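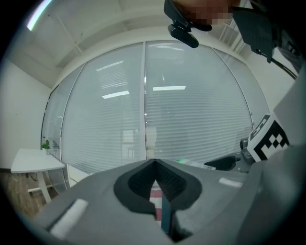

Minutes of the office move meeting
Posted in January by Karabo Van Wyk

Present: Amarachi Bassey (chair), Palesa Engelbrecht, Dwayne Ambrose, Karabo Van Wyk (minutes)
Apologies: Kipchumba Nyamweya

The meeting opened at 9:40.

1. Minutes of the last meeting
Agreed, with one correction. The spare keys for the Joubert building are held by Dwayne, not by the front desk.

2. Blinds and glass partitions
Palesa reported that staff on the inner side of the glass wall want the white blinds kept down during the day. Staff across the hall had asked for them to be up so the hall gets more light. After some discussion it was agreed that each room decides for itself, and that blinds go up at the end of the day so the cleaners can reach the glass.

Two of the blinds on the second floor do not tilt. Morberg has quoted $313 to repair both. Amarachi asked if replacing them would be cheaper. Palesa said no, the panes are an odd width and new ones would have to be cut to size. Repair approved.

Action: Palesa to book Morberg.

3. Desks and small equipment
Dwayne has started the desk list. He asked that people clear their own desks before the move and put mice, chargers and other small items in a bag with their name on it. Last time a lot of loose items ended up in one box and took most of a morning to sort out.

Labels were discussed at some length. Dwayne would like one kind of label for everything. Karabo pointed out that the storage room already has several rolls and these should be used up first. Agreed: use what we have, write the room number in large figures, and stick the label on the side of the box as well as the lid. Desk items that are staying behind get a slip of paper laid next to them with the word STAY.

Action: Dwayne to send the desk list to everyone and put the rolls out by the printer.

4. Furniture order
The order with Jeltomen stands at $1,157 for shelving and a meeting table. Delivery has moved back a week. Amarachi asked whether the old table could stay in use until then. Palesa said it could, but one leg needs tightening and it should not be pushed across the carpet.

The coat rack was left off the order by mistake. Karabo to ask if it can be added without a second delivery charge.

Action: Karabo to call Jeltomen.

5. Kitchen
Kipchumba sent a note. He would like to keep the Griltetti toaster oven and give away the old microwave. No objections. The refrigerator will be emptied the evening before the move, and anything left in it will be thrown out. Dwayne asked for this to be sent as a separate email - people do not read the minutes.

Action: Kipchumba to send the email and find a home for the microwave.

6. Cables
Palesa asked again for cables to be kept off the floor along the partition side. The movers need a clear path for the carts. Extension cords should be unplugged and coiled, with the room number taped to the plug end.

7. Other business
Amarachi will be out for part of the move week and Palesa will chair in her place.
The parking question was left for next time.

The meeting closed at 10:35.

We use cookies to remember your settings and to see how this site is used. By continuing to browse you accept our cookie policy. Accept | Manage settings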